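Speaker notes, Leltimness community evening, September 20, 2022
Slot: 14 minutes, then questions

Hi everyone, thanks for coming out in the rain. I'm going to talk about colour, and mostly about how I painted my whole kitchen the wrong one. Twice!

(pause, let them settle)

So, back in July I decided the place needed a nice soft grey. I went down to Fodor, grabbed one of those little cards, held it up under the shop lights and thought, yep, that's the one. It had a lovely name too, Jirent Mist. Got it home, rolled on 2 coats, stood back, and the room was purple. Not a bit purple either. My neighbour asked if it was for a birthday.
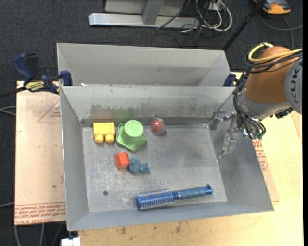
A colour never sits by itself on a wall, and the card can't warn you about that. It gets pushed around by whatever is next to it, and my benchtops are a very orange sort of timber (came with the house, don't judge me). Grey is the worst for it. Put something yellow or bright green against plain grey metal and your eye goes straight there, and the grey goes quiet and starts to look like whatever the bright thing isn't. Same with red. My grey had an orange bench for a neighbour, so off it went towards violet.

(ask: who's got leftover tins in the shed? wait for hands)

What I do now is paint a big bit of cardboard, over 3 feet if you've got it, and shift it about the room for a few days. Morning, arvo, lamps on at night. Lean it on the bench, then next to the fridge. Sorkora do a sample pot that covers one nicely.

(if running late, skip the ceiling story and go to questions)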